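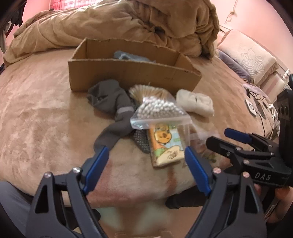 Lies Prins would like it known that she never asked for a colour that would make her calmer. She asked for a bedroom that didn't look grubby by four in the afternoon, and what she got, after two visits and a folder of swatches, was a lecture on cortisol.

The quote was for 2,909 dollars. That covered one bedroom, a short hallway and something listed as "mood mapping", which took ten minutes and involved Prins being asked how she felt about the sea. She felt fine about the sea. The walls were duly to be a washed-out blue-green called Oslow, from the Breltonik range, and the hallway a paler version of the same thing.

I've spent a good part of October reading what painting firms say about themselves, and the language has drifted a long way from paint. A room is no longer done in two coats. It is "curated", or "brought home to itself". A Fletthorpe outfit I rang offered to rebalance my study. When I asked what primer they used over old enamel, I was put on hold, and then the line dropped out.

There is some research behind colour and mood, and most of it is thinner than the brochures let on. People sit in a booth, look at a panel and tick a box. The results wobble with the brightness of the lamp, the age of the person and what they were told beforehand. Getting from there to a promise that a sage feature wall will help you sleep takes a fair bit of nerve. Nobody I spoke to in the trade could point me to a study done in a house where someone was living.

Alfredo Policarpio has been painting houses for long enough to have put mission brown on and later taken it off again. He is polite about the consultants, up to a point.

"They pick it under a shop light at lunchtime," he told me. "Then the customer rings me at night and says it's gone green. It hasn't gone anything. It's a south-facing room."

His own method is dull. He paints a big patch on two walls, goes away, and makes the owner look at it in the morning and again with the lamps on. He charges 88 dollars for this and takes it off the bill if the job goes ahead. Plenty of people refuse. They've already chosen the name, he says, and the name is what they like.

Where he gets cross is preparation. Of the last quotes he was asked to match, several gave the colour a full paragraph and the sanding a single word. One left out filling altogether. He reckons he spends 67 per cent of a job on the stuff that happens before a tin is opened, a figure so exact that I asked how he got it. He'd kept a diary for one house, on Panganiban Street, and has been quoting it ever since. I wouldn't hang a thesis on it either, but at least he wrote something down.

The premium tins deserve the same squint. A dearer paint often does cover better and scrub better, and in a kitchen I'd pay for it. On a spare room ceiling I wouldn't, and I have yet to hear a persuasive case that I should. Low-odour claims vary too. Ask for the data sheet - the front of the tin is advertising.

Prins cancelled Oslow in the end and had the bedroom done in an off-white left over in Policarpio's van, mixed for another client who had changed her mind. The cracks above the window were raked out and filled first. She says it is a clean-looking room and she sleeps exactly as badly as before.

The consultants sent her a follow-up survey. It asked her to rate her journey.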